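Budget for the afternoon, then for the machine

By Edit Virág

Every February the same form arrives on the desks of people who run small automation programs, and every February most of us fill it in the wrong way round. The form has a large box for capital equipment and a small box for everything else. We write the name of an arm or a gripper in the large box, attach a quote, and leave the small box to be settled later in the year. By winter the arm is on its stand and there is no money left to put anything in front of it.

I have served on both sides of this form. For six years I prepared equipment requests for the handling group at Kaltthorpe, and for the past two budget rounds I have been one of the people who reads them. My view is that the order of the boxes should be reversed. A program that intends to teach machines to handle household goods should first set out, in ordinary words, what goods, on what surfaces, handled by whom and for how many hours. The equipment line should follow from that account and should be cut if it does not.

The case is easiest to make with small things. Large rigid objects are forgiving, and they are also what vendors bring to a demonstration. When Bresix showed its range to our purchasing panel, the objects on the bench were blocks and tins of a convenient size. They were picked up without fault. A request was written that same week, and it described the task as "general domestic handling". My colleague Sorin Shehu sent it back with one question in the margin, asking which domestic objects the applicant had in mind. The revised request took a month and came in for a different model at a lower price.

Household goods are seldom blocks and tins. They are sachets, twists of foil, sweets in clear wrap and pastries that should not be squeezed. They lie in heaps, on cloths with a sheen and a busy pattern, beside boxes and papers that have nothing to do with the job. A gripper that closes well on a soft tube of glossy film must also be able to reach it among its neighbours, and a camera must be able to tell a gold wrapper from the cloth beneath it. None of this appears on a specification sheet, and a reviewer cannot infer it from payload or stroke.
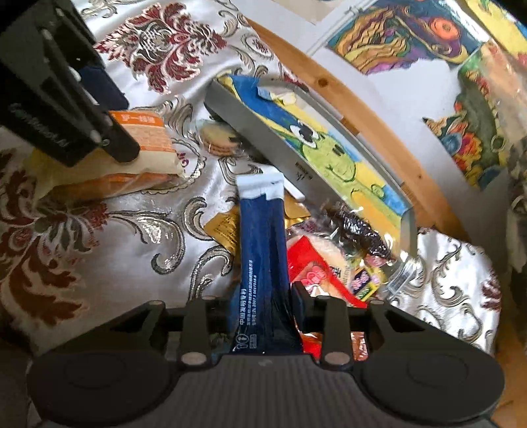
Hand-held gripper with a soft sachet, sweets and wrapped snacks on a patterned tablecloth.

A table of this kind costs very little to lay. It does need to be laid again and again, with different goods and different cloths, and that is where budgets prepared in the usual manner fall short. Consumables are treated as petty cash. In the last round I read a request that sought funds for 2 complete hand-held units and allowed 50 dollars a month for objects. The applicant, asked about the figure, explained that it had been carried over from a project on bottle sorting. Bottles can be used again the next morning. A crushed pastry or a torn packet cannot be returned to the pile in the state in which it left, and a program that keeps using the same tired packets will teach its machine about tired packets.

There is also the matter of labour. Hand-held grippers have changed the shape of our spending, and our forms have not caught up. With a fixed arm, most of the cost is incurred on delivery. With a hand-held tool, most of it is incurred by the hour, through the person whose hand is on it. I would ask any applicant to state the planned number of sessions and the wage attached to each before stating the number of units. Constanza Echeverría, who prepares our quarterly estimates, now works from 300 sessions as a planning unit. At that scale, hourly wages exceed the purchase price of the tools by a wide margin. Applicants are often surprised by this, though the arithmetic is simple and has been in our guidance for some time.

It will be objected that capital funds and operating funds come from different sources, and that a manager must take equipment money when it is offered. I accept that this is how many institutions work, including mine. Eskil Midtbø has put the point to me more sharply: if a group declines a machine this year in order to plan properly, it may find that the allocation has gone elsewhere the next. He is right that the risk exists. I would answer that a store room of units still in their foam is also a loss, and one that our reports do not show. When we took stock of equipment bought under the Perrin program, a fair share of it had been commissioned and then left alone for want of anyone paid to use it.

A second objection deserves more patience. Lorena Fuentealba argues that no one can specify the work before having a tool in hand, and that the first months with a new gripper are when a team learns what it ought to have asked for. This is true, and a sound process should leave room for it. Bilia, our smaller partner site, rents one unit for a short trial and writes its full request afterwards. The rental is charged to operating funds. The trial report runs to two pages and lists the objects that were attempted, the surfaces used and the items that gave trouble. I have found those two pages more useful than any vendor quotation, and I would like to see them made a condition of every request above the minor works threshold.

What I propose is modest. The form should open with a description of the work, written so that a person outside the field can picture the table. The second section should cover hours and wages. The third should cover objects, coverings, storage and replacement, with a stated rate of loss. Equipment should come fourth, with spare pads and fasteners priced alongside the units they belong to – we still receive requests in which a gripper is costed to the cent and its wearing parts are absent altogether. Reviewers should be instructed to read in that order and to return any request whose fourth section cannot be traced to the first.

Some will find this slow. Our present method is quick at the point of purchase and slow for the rest of the year, as coordinators go looking for money to buy biscuits. I have signed a claim for 300 dollars in confectionery, split over several months so that no single receipt would need a second approval. The expense was proper and the work required it. It should have been on the form in February, and I have asked that next year's version include a line for it.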